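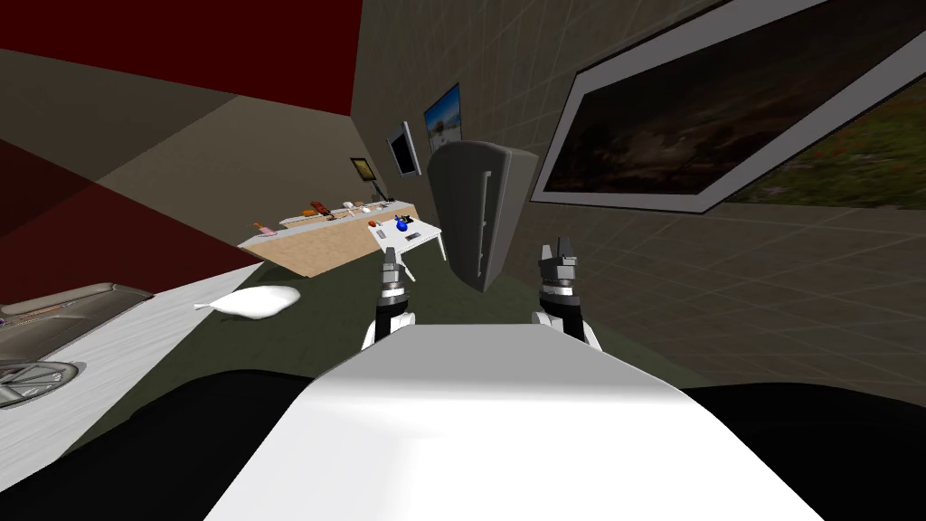
Rendered room view with a white table beyond two gray grippers.

Kevis word list

Kevis is a list of plain English names for things found in and around a home, made for people who fill out household inventory forms. Each entry has a main name, the other names people use for it, and the section of the form where it belongs. It started as a spreadsheet kept by Mhairi Innes and was cleaned up for release by Cempaka Pillai.

Last updated January 7, 2024.

Files

kevis_names.csv — the list itself, one entry per row
kevis_sections.csv — the 15 form sections and their codes
changes.txt — edits since the first release

Columns

name: the main name, singular, lowercase
also: other names, separated by semicolons
section: code from the sections file
note: free text, often blank

Both CSV files are UTF-8 with a header row. Commas inside a field are quoted. Section codes are text, so keep the leading zero when you open the file in a spreadsheet program.
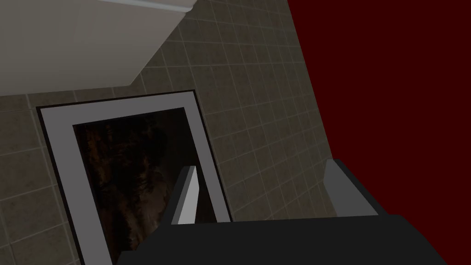
Regional names go in the "also" column. We didn't try to pick a winner between "couch" and "sofa" — the main name is the one that came up most in the Latley forms, and that is all it means. Two entries, "davenport" and "chesterfield," have rows of their own because the people who used them meant a certain style.

Choosing a name
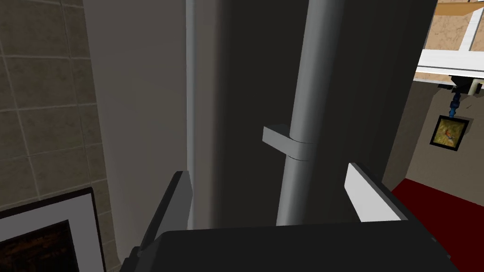
The main name should say what a thing looks like when its use isn't known. Purpose names are fine once the owner confirms them. A tall gray pole standing upright is entered as "pole," with the color in the note, and it stays that way until someone can say if it belongs to a lamp or a coat rack. The older Gotard list guessed at use, and 95 of its rows had to be renamed before we could merge them.

Known gaps

Garden tools are thin. Musical instruments are missing except for piano and guitar. Spelling is American only; the Yusof branch has British spellings but hasn't been merged yet. The next update is planned for February.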